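Onishi Hand-Held Gripper Kit: Review Set README

By Solène Chevalier

Print this page | E-mail this page
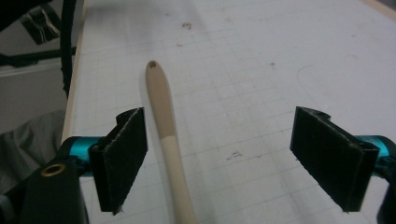
TUSTSIDE, September 2, 2022

## Summary

This folder holds the recordings and notes from our bench review of the Onishi hand-held gripper kit. The kit is sold by Hostum to labs and small shops that want to record hand-guided pick-and-place work and use it later to train a robot arm. We bought one kit at list price and used it on thin, light objects, the sort that parallel fingers tend to drop or push away.

The set contains 1583 clips. Each clip covers one attempt at one task. Clips that failed are kept and labeled as failed. Please don't filter them out before you read the section on labels.

## What is in the kit

- Hand-held gripper with two fingers and a camera mount
- Two spare pairs of black soft-faced pads
- Charging cable and a printed quick-start sheet
- One-year license for Navgate, the program that lines up video with finger position

The work board is not included. We used our own, a white board with a gray grid. Hostum sells a similar one separately, and any flat, light-colored surface should do.

## Tasks

1. Pick up a stick lying flat and set it down at another spot on the grid.
2. Pick up a stick and turn it a quarter turn before setting it down.
3. Pick up a stick and stand it in a holder.
4. Push a stick sideways with one finger, without closing the gripper.

The sticks are slender, tapered wooden ones. One is tan toward the tip and pale wood at the wider end, with a small dark spot at the very tip. The change of color is handy for reviewers because it gives a fixed point to grip above or below. The notes call the two parts "tan" and "pale."

## Layout of the folder

```
clips/ video, one file per attempt
fingers/ finger opening over time, CSV
labels/ one text file per clip
notes/ session notes, plain text
```

File names match across the first three folders. Times are in seconds from the start of the clip. Finger opening is in millimeters, with 0 meaning closed.

## Labels

Every label file has four lines: task number, stick part gripped, result, and remark. The result is "done," "dropped," "missed" or "stopped." "Stopped" means the person holding the gripper gave up or ran out of room on the board. For task 4 the second line is left blank.

I did all the labeling. A second person went over 12 sessions out of 21, and where we disagreed the remark line says so. We did not try to settle those cases.

## Findings on the kit

**Grip.** The soft pads hold light sticks well once they are in contact. Getting into contact is harder. A stick lying flat leaves little height to grip, and the pads have to come down close to the board on both sides. Most of the misses in tasks 1 and 2 come from closing too high.

**Pad wear.** The pads fray. Edges turn ragged, fibers come loose, and dust settles along the rims. Hostum's sheet says to change pads after 3000 closings, and I would do it sooner for thin objects. Replacement pads slide on at the teal joints and need no tools.

**View.** Both fingers stay in view at the sides of the picture and the object sits between them. The gripper body takes up a lower corner, so anything lying there can't be seen until you move.

**Software.** Navgate lined up the video and finger data correctly in nearly every session. Two sessions from February had a drift and were recorded again. The old versions are not in this set. Export is slow on an older laptop.

**Weight.** Fine for short sessions. After around half an hour the wrist gets tired, and the later clips in long sessions are less steady.

## Known limits

- One gripper and one board.
- The board was used as it was, smudges and scuffs included. If your method tracks small dark marks, test it against the brown specks on the grid first.
- Objects and cloth next to the board show up in the background of some clips. We did not mask them.
- No force readings. The kit does not record them.
- Only wooden sticks. Results should not be carried over to metal or plastic rods.

## Use

The set is free for research and teaching. Ask before you put it into a paid product. If you publish with it, name the set and the version number in the notes folder.

Corrections to labels are welcome. Send the clip name and the line you think is wrong.

Print this page | E-mail this page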